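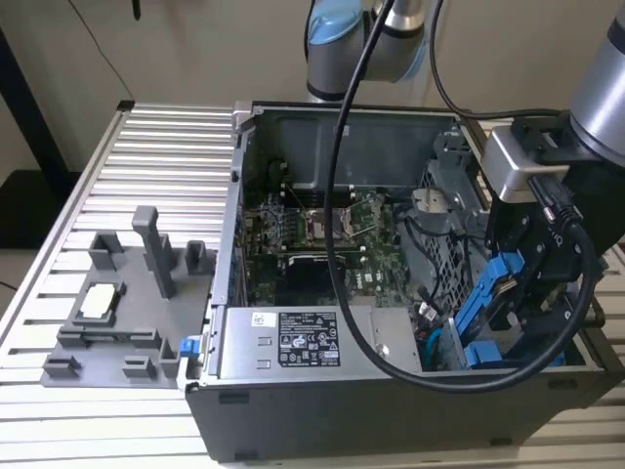

*Celda de desmontaje: torre abierta sobre la mesa de perfil ranurado, con la pinza en la zona de unidades.*

Categoría: Robótica / Conjuntos de datos / Incidencias

# Moratix-Fallos: extracción de unidades con enganche de cable

Subconjunto de Moratix dedicado a episodios fallidos. Contiene grabaciones teleoperadas de dos brazos desmontando ordenadores de sobremesa: retirada del soporte de disco, desconexión de cables y manipulación del procesador en la bandeja impresa. Los episodios terminados sin incidencias están en Moratix-Base y no se repiten aquí.

Responsable de la ficha: Joaquín Retamal, celda de Histcombe.

## Contenido

- 1.407 episodios, todos con al menos un fallo anotado.
- 2 brazos por episodio, cada uno con su pinza.
- Vídeo de cámara fija y de cámara de muñeca.
- Posiciones articulares, corriente de motor y apertura de pinza.
- Duración media de episodio: alrededor de 80 segundos.

## Por qué se separó este subconjunto

En marzo se produjo una parada de emergencia durante la retirada de un soporte de disco. El brazo derecho tiró del soporte con un cable de datos atrapado entre el dedo de la pinza y el carril. El límite de corriente estaba configurado para la pinza anterior, más débil, y no saltó. El cable arrastró el conector, la torre se desplazó sobre la mesa y el operador pulsó la seta. No hubo heridos. Se perdieron una placa base y un juego de dedos.

Al revisar el archivo encontramos el mismo contacto en 78 episodios anteriores, casi todos marcados como correctos porque el soporte había acabado saliendo. Se han vuelto a etiquetar y están incluidos en esta versión.

## Anotación de fallos

Cada episodio lleva una etiqueta principal y, si procede, una secundaria:

- `cable_atrapado`: un cable queda entre los dedos, o entre un dedo y el chasis.
- `cable_propio`: el cable de la propia pinza roza o se engancha en la torre.
- `agarre_perdido`: la pieza se suelta antes de llegar a su destino.
- `arrastre_chasis`: la torre se mueve sobre la mesa.
- `sobrecorriente`: el controlador corta por límite de motor.
- `parada_manual`: el operador detiene la celda.

`cable_propio` es la etiqueta con menos acuerdo entre anotadores. El cable baja desde arriba, cruza la torre en diagonal y vuelve a subir hasta el lateral de la pinza, de modo que desde la cámara fija cuesta distinguir un roce de un simple paso por delante. Recomendamos comprobar la corriente antes de usarla como etiqueta única.

## Limitaciones de la vista de muñeca

Los dedos ocupan buena parte del borde inferior y tapan lo que queda justo detrás de ellos. Cerca de la jaula de discos hay cables negros y grises a poca distancia de las puntas, y un cable puede pasar por detrás de un dedo sin que se vea en ningún fotograma. En las torres Dell los soportes con plástico azul se localizan bien; el cableado negro, mucho peor, sobre todo junto a los dedos, que también son negros.

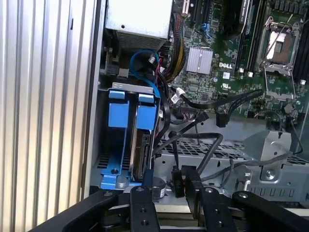

## Cambios en la celda después de la incidencia

1. Límite de corriente recalculado para la pinza actual y guardado junto con el identificador de la herramienta. Si no coinciden, el brazo no arranca.
2. Comprobación visual de cables antes de cerrar los dedos sobre el soporte, con confirmación del operador.
3. Tirón inicial corto y lento. Si la corriente sube antes de que el soporte se mueva, la pinza abre y el brazo se retira.
4. La revisión del cable de la pinza pasa al inicio de cada turno.

El punto 3 genera falsas alarmas con soportes duros. Se mantiene así de momento.

## Uso previsto

Detección de fallos, estudio de contacto con objetos flexibles y evaluación de políticas de parada. No usar para clonación directa del comportamiento: las trayectorias incluyen tirones que no deben reproducirse. Tampoco sirve para estimar tasas de fallo, ya que los episodios se eligieron por haber fallado.

## Problemas conocidos

- En una parte de los episodios de Acuña, la segunda celda, la corriente va retrasada respecto al vídeo. Están marcados con `desfase=1`.
- Los episodios de Stitthorpe no incluyen apertura de pinza.
- Hay cortes de vídeo en el momento de la parada. El registro articular continúa unos instantes más.
- La etiqueta `arrastre_chasis` no indica distancia.

## Correcciones

Para avisar de una etiqueta errónea, abrir una incidencia con el número de episodio y el instante aproximado. Las revisa Joaquín Retamal y entran en la siguiente versión.

2 comentarios · Compartir

Usamos cookies propias y de terceros para analizar el uso de esta página. Aceptar · Configurar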